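The left gripper stopped closing all the way

Posted by Wojciech Wasilewska in Bench Notes
July

We lost most of a Saturday to a fault that looked like a software problem for the first three hours. I'm writing it down so I can find it next time.

The setup is a pair of handheld grippers. Whoever is recording holds them and does the task by hand, and the jaw width gets logged along with the video. We had 300 episodes planned for the tabletop set. At episode 55 Linnea Skjelbred noticed that the left jaw width never went below 8 millimeters in the log, even with the jaws shut on nothing.

I blamed the logger. We had updated the Dronley driver that week, so I rolled it back, and the number stayed where it was. Then I swapped the two USB cables. The offset stayed with the left gripper -- that should have told me something, but I went and recalibrated both units anyway. The left one passed calibration, because the routine takes whatever the closed position is and calls it zero. After that the log looked fine and the data was worse.

Linnea took the housing off after lunch. One of the two screws holding the jaw linkage had backed out almost a full turn and was catching on the inside of the shell. The trigger still felt normal in the hand. The Mundalden build sheet calls for threadlocker on that screw and I had skipped it when I put the unit together.

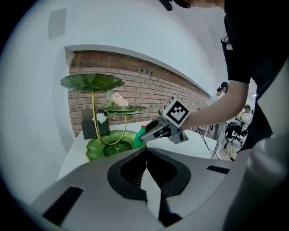 We put in a new screw with threadlocker, left it overnight and ran the open-close check again the next day. It closes to zero now. I marked all 55 episodes as bad -- there's no way to tell which ones were recorded before the screw moved.

There are two changes to the routine. Each session starts with a closed-jaw reading on both grippers, written down before anyone hits record. And calibration now refuses to save if the closed position has shifted from the last one. Linnea wrote that part and it's on the Skullier branch if you use the same units.

1058 views | 8 comments | Share

Recent posts
Varghese mount, second attempt
Cable strain relief that held up
Switching the logger to local time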